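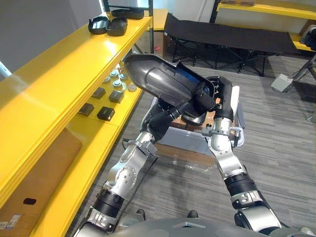 I bought the Grandon folding trolley in October, when we were clearing my aunt's house in Netville, and I've been meaning to write something about it ever since. My cousin Elikem had already done his back in with the bookcases, so for once I was let loose with the credit card.

It comes flat in a box with the wheels in a separate bag, and you push them on yourself. The instructions are all drawings, no words, and I put the handle on backwards the first time (my own fault, I was watching the snooker). Once I'd got it the right way round it clicked in with a lovely solid sort of clunk and has stayed put.

What I like most is how low it sits. My old Lukine one had a deck up by your shins, so every box of crockery had to be lifted that bit further, and by teatime you felt it! With the Grandon you can more or less tip a box on and go. It rolls well on carpet too, and the little brake holds on our sloping drive, though I wouldn't leave my mother's china on it and wander off.

Now for the grumbles. The handle is a touch short for anyone tall – Elikem is well over six foot and walks behind it like a man looking for a dropped coin. Gravel is hopeless. The elastic strap that comes with it is thin and I swapped it for a proper one from the market after 20 minutes. And it squeaks. A drop of oil cured that for a fortnight and then it was back, so now I do it whenever I do the garden gate.

I've since lent it to Arthur next door for his compost bags, and it came home filthy but perfectly straight, wheels and all. I'd buy it again, and I've told my sister to get one before she moves her sewing room upstairs, although how she means to get it past the bend in the stairs I don't know.

Mariama Odoi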